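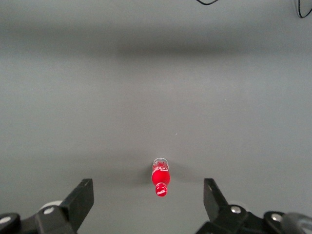

**Pludgate Rooms Users' Group**
**Minutes of the meeting held on December 19, 2020**

Present: six members of the group, with representatives of Corari and Bangash. Brokus had sent apologies and a written note, which was taken under item 4.

**1. Minutes of the previous meeting**

The minutes were agreed as a correct record, subject to one amendment. Under "Storage", the words "upper cupboard" should read "lower cupboard". The secretary was asked to correct the file copy.

**2. Matters arising**

2.1 The spare key to the store has been returned and is now held at the front desk.

2.2 The quotation for repainting the corridor had not been received. It was agreed to ask again in the new year and to take no further step until it arrived.

2.3 The noticeboard has been moved to the wall beside the main door. Corari asked that expired notices be taken down at the end of each month.

**3. The grey work surface**

3.1 The group considered the use of the grey surface in the main room. Bangash reported that it was in regular demand and that items were sometimes left on it between bookings. The small Coca-Cola bottle, red with white lettering and lying on its side, was given as an instance.

3.2 It was agreed that the surface should be left clear at the end of every booking. Items belonging to the room are to go back to the shelf in the store. Items belonging to a user are to be taken away by that user.

3.3 A member asked whether drinks should be allowed in the main room. Views differed. Corari favoured a complete ban; Bangash considered that closed bottles did no harm and that the rule would be difficult to apply. After discussion it was agreed that open cups and cans should be kept to the kitchen, and that closed bottles might be brought in but not left behind.

3.4 It was noted that the surface is plain and that marks show on it readily. Users are to wipe it with a soft damp cloth only. Scouring pads and bleach are not to be used. Cloths are kept in the lower cupboard and should be hung to dry after use.

3.5 The group discussed cables. It was agreed that cables should be kept up and away from the working area wherever possible, and that none should be run across the floor between the surface and the door.

Action: secretary to put the wording of 3.2 to 3.5 on a single sheet for display in the main room.

**4. Store and shelving**

4.1 The note from Brokus was read. It proposed that small articles be kept in lidded boxes, with a label on the short side of each box, so that they could be found without unpacking the shelf.

4.2 The proposal was accepted. Four boxes are to be bought in the first instance. The group preferred clear boxes, but left the choice to whoever places the order.

4.3 Bangash asked that the lowest shelf be reserved for heavier articles. Agreed.

Action: Corari to order the boxes. Bangash to write the labels.

**5. Accounts**

5.1 The balance at the last statement was £785. Outgoings of £388 had been approved for the new blinds and had since been paid.

5.2 The cost of the boxes is to be met from the general fund. No separate approval was thought necessary.

5.3 A question was raised as to whether the deposit paid by occasional users should be increased. The item was deferred, as Brokus had asked to be present when it was discussed.

**6. Bookings**

6.1 Two requests for the same evening in January had been received. The earlier request was confirmed and the other party is to be offered the smaller room.

6.2 The booking sheet is to show finishing times as well as starting times. Users are reminded that clearing and wiping down form part of the period booked.

6.3 Corari asked whether bookings could be made by telephone. The group preferred to keep to written requests for the present.

**7. Any other business**

7.1 The light nearest the store flickers when first switched on. Bangash is to report it.

7.2 The kitchen bin requires a new lid. The secretary will obtain one of the same size.

7.3 The front desk will be closed over the Christmas period and keys should be collected beforehand.

**8. Next meeting**

The date is to be fixed once Brokus has confirmed its availability. Items for the agenda should reach the secretary in writing.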